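Robot arms take over linen handling at Drovisham kitchens

12 July 2018

Flesora, the catering and short-stay rental company, has put two-armed robots into 4 of its serviced kitchens at Drovisham, and the people who used to do the cloths are now doing other things. Mostly.

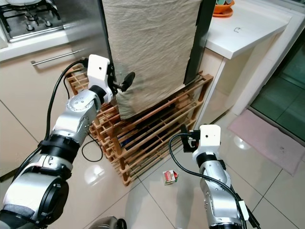
The machines come from Bimov. They've been on the early shift since spring, going through the kitchens between guests, and for now they stick to fabric — table linen, dish towels, covers. Floors, stoves and glass doors stay with staff.

Flesora says the kitchens at Drovisham went through 3,000 cloths last month. Of those, 2,427 were handled by a robot from start to finish. The rest needed a person to step in, sometimes just to free a corner, sometimes to do the whole job over.

"It's slow. You watch it and you want to grab the cloth yourself," said Urszula Sadowski, shift lead. "The first week I did grab it. Now I'm in the next kitchen already and I check the screen."

No jobs cut so far, according to the company. Hours have moved though. Two housekeepers went from mornings to a split shift, and one position that opened up in spring was not filled. Sadowski's own job has a new title, floor coordinator, and a small raise, which she says came after she asked for it twice.

Usa Yensuk has cleaned at Drovisham longer than anyone else on the team. Her shoulders are better, she said. Pulling and hanging linen was the part that hurt. What she misses is company. They used to work in pairs, one on each end of a tablecloth, and now it is one person per two kitchens.

"I talk to the radio," Yensuk said.

Training was a sore point. Staff got a single afternoon on how to stop the arms, restart them and log a fault, and several said that was not enough. Mohcine El Khatib, who runs the Bimov side of the project, agreed and said a second session is planned for August. He also wants the fault log cut down. It has 11 fields at the moment and most people fill in three.

Wrinkles are still a problem. Linen bunches at the bottom edge and the grippers dont always find it, El Khatib said. Cotton is easier. Flesora is looking at switching some of the heavier cloths but hasn't ordered anything yet.

Zübeyde Gökçe, who speaks for the housekeepers in talks with management, wants a written promise that the pair work comes back for deep cleans. She also wants staff to have a say in which tasks go to the machines next. "They asked us after, not before," she said. Management has agreed to meet her again in August, no day set.

If the numbers hold, Flesora will add the robots at its Mahrous building, a bigger site that gets through nearly 900 cloths a week. Staff their were told by email on Drovisham's results and can come over to see a shift before anything is installed. Sign-up sheet is with Sadowski.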